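Talking Produce Picking with Grolum

I'd been trying to get somebody from Grolum on the phone since April, when a reader wrote in asking whether the Mastero kit was worth the money for a small grocery packing business. I had only read the brochure at that point and the brochure is, well, a brochure. So when Rekha Venkataraman emailed to say she and Sivaprasad Nair could give me a Friday morning, I cleared everything and made a big pot of coffee.

For anyone who hasn't run into it, Mastero is a picking kit for people who already own a robot arm. You get the gripper with a choice of fingers, the wrist camera, a second camera that you fix near the table, and the software that ties it all together. You don't get the arm. I want to say that early, having had three emails from people who thought you did!

Rekha looks after the product and Sivaprasad does the setups and most of the training, and they have clearly done this double act before. She talks fast, he waits, and then he quietly corrects her.

I started with the question my reader wanted answered. Who is it for?

"Small places," Rekha said. "Somebody packing boxes for home delivery, a school with a robotics course, a shop that wants to try one picking station before they talk to the big integrators. If you have a huge warehouse you don't want us. You'd outgrow us in a week."

"Two weeks," said Sivaprasad.

I asked why fruit, of all things. I've seen plenty of kits that pick up cardboard boxes very nicely and I assumed produce was the hard mode you work up to.

"It is harder, and that's why we went there first," Rekha told me. "A box has flat sides. You know where to hold it. Then you look at a mango, and where's the side of a mango? It's a different shape every time. And our first customer was Mudaliar, who are grocers, so we didn't really get to choose. They said, we have apples, make it pick apples."

Mudaliar is a family-run grocery in Brirmont with a delivery business at the back, and they had the first Mastero station for most of a year before anyone else could buy one. I asked what they complained about the most, and both of them laughed.

"The old software screen," Sivaprasad said. "It had a page where you had to type the name of every fruit. If you typed 'tomatos' without the e, it wouldn't find any tomatoes. The lady who ran the evening shift there would call me about this. She was right to call me."

That page is gone now, thank goodness. These days you pick from a list, or you show the item to the wrist camera and give it whatever name you like.

We spent a good while on the fingers, which are what people fight about on the forums. The kit comes with two sorts, padded ones with a soft fabric cover and firmer ones with ridges across the gripping face. I had assumed the soft ones were for soft fruit and the ridged ones for hard fruit. Wrong, apparently.

"Everybody thinks that," said Rekha. "It depends more on how crowded the tray is. The padded fingers are forgiving. If they bump the neighbor, the neighbor doesn't much mind. The ridged ones you want when you're setting things down in an exact spot, or when the item likes to spin."

Sivaprasad was a bit more careful about it. "I tell people to start with padded and leave them on for a week. Then change, do the same job, and see which one annoys you less. I can't tell you from my desk which one is better for your peaches."

The covers do wear, by the way. You can take them off and wash them, and a spare pair comes in the box. Extra pairs are sold separately under part 719 in the Grolum catalog, and I mention the number only because I couldn't find them through the website search. (I told Rekha this. She wrote it down.)

My next question was the one I always ask, which is how long it takes before the thing does anything useful. I've had kits on my bench that needed a full weekend before they would so much as close a hand. Rekha said an afternoon. Sivaprasad said an afternoon if your arm is on the supported list and your table doesn't wobble.

"The table is the number one thing," he said. "People spend so much on the arm and then they bolt it to something from the garage. The arm moves, the table moves, the camera on the stand moves a little bit too, and then they write to me that the camera is broken. Please, get a heavy table."

He also had strong feelings about the color of it. Dark and matte is what he asks for, as shiny white surfaces throw reflections that confuse the software and, he says, the people. I've got a glossy white bench at home so I felt a bit told off.

Then there's the teaching. You don't program Mastero in the usual sense. You drive the arm yourself through the job a number of times, picking the item up and putting it where it should go, and the software learns from your runs. Grolum suggests 200 of them for a simple job like moving one sort of fruit from a tray into a basket. I said that sounded like a long and boring day.

"It is boring," said Sivaprasad cheerfully. "I won't lie to you. Do it in two mornings. When you're bored you start doing it the same way every time, and that's bad, we want some variety. Move the basket. Turn the fruit around. Mix in things it shouldn't pick up. Let somebody else drive for a while, somebody left-handed if you have one."

I asked if people really needed real fruit for this, thinking of my own kitchen and what a few days of being squeezed would do to a bowl of oranges. Rekha was all for artificial fruit at the teaching stage. It keeps, it doesn't drip on anything, and you can leave the same table set up from one day to the next. She does want customers to switch to the real thing before they trust the results, as the weight is different and so is the skin.

"Plastic apples make you overconfident," Sivaprasad put in. "You think, wonderful, it never drops anything. Then you bring a real melon."

And what does it still do badly? I like to ask this straight out and see who flinches. Neither of them did. Bunches are bad, Rekha said, anything on a vine, where you take hold of one piece and get the whole family. Leafy things are bad. Very thin things lying flat on the table are hit and miss. And it's slow next to a person, so if you're hoping to replace your fastest packer, save your money.

"Our evening lady at Mudaliar can beat it with one hand," said Sivaprasad. "She has shown me this."

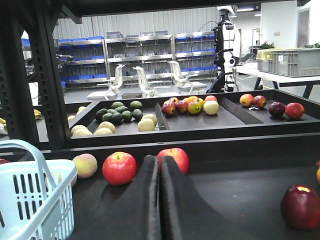
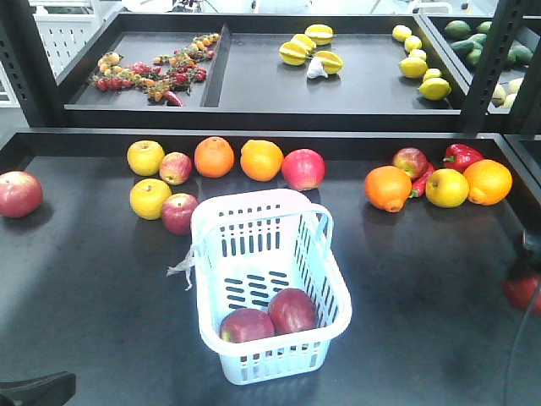
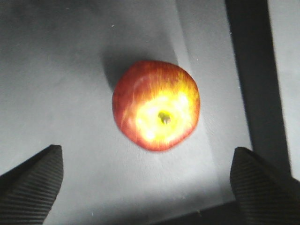
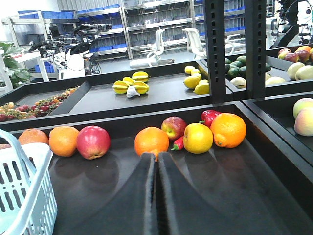

Now for the money, which is where I expected the chat to get frosty and it didn't. Mastero is rented by the month, 700 dollars with support included, and you can stop whenever you like after the first three months. Sivaprasad's setup visit is extra if you're outside Brirmont. I said 700 felt steep for a school, and Rekha agreed, and said there's a school rate but you have to write in and ask for it. I grumbled that they ought to just print it on the page. We got back to the picking after that because I wanted to know about clutter, and my example was the little red chili pepper in the last picture, tucked in front of an apple with bigger things on both sides of it. Would it go for the chili if you asked? "It'll go for it," said Sivaprasad. "I'd put the chili in your teaching runs more than once, though, and I'd put it at different angles. If you only ever teach it big round things, it comes down like everything is a big round thing." That's a fair warning, I think, and it isn't in the manual.

The manual, while I'm on it, is 23 pages and mostly good. I read it on the train. The part about mounting the second camera is clear, the part about cables is not, and there's a diagram of the wrist connector that I turned upside down twice before I understood it. Rekha says a new version is being written and that the cable section is getting photographs.

I asked them both what they'd tell my reader, the one with the packing business who started all this. Rekha went first. She'd say pick one job, the dullest one you have, and rent for the three months with only that job in mind. Don't try to do the whole order from the first week.

Sivaprasad took longer over it. "I would ask them what happens to the fruit after," he said. "If it goes into a bag and a person checks the bag, then fine, start. If there's no person after the robot, I'd like to come and visit first and talk about it."

I also asked if there would ever be a version with the arm included, for all of you who keep writing to me. Rekha said they talk about it, and Sivaprasad said they talk about it at lunch. Make of that what you will.

They've promised me a loan kit for the summer, so I'll be doing my own teaching runs and writing up the results, with both sets of fingers. I'm going to start with apples and limes. First I have to do something about that bench, so if anyone has painted a glossy worktop matte black and had the paint stay on, please tell me in the comments what you used.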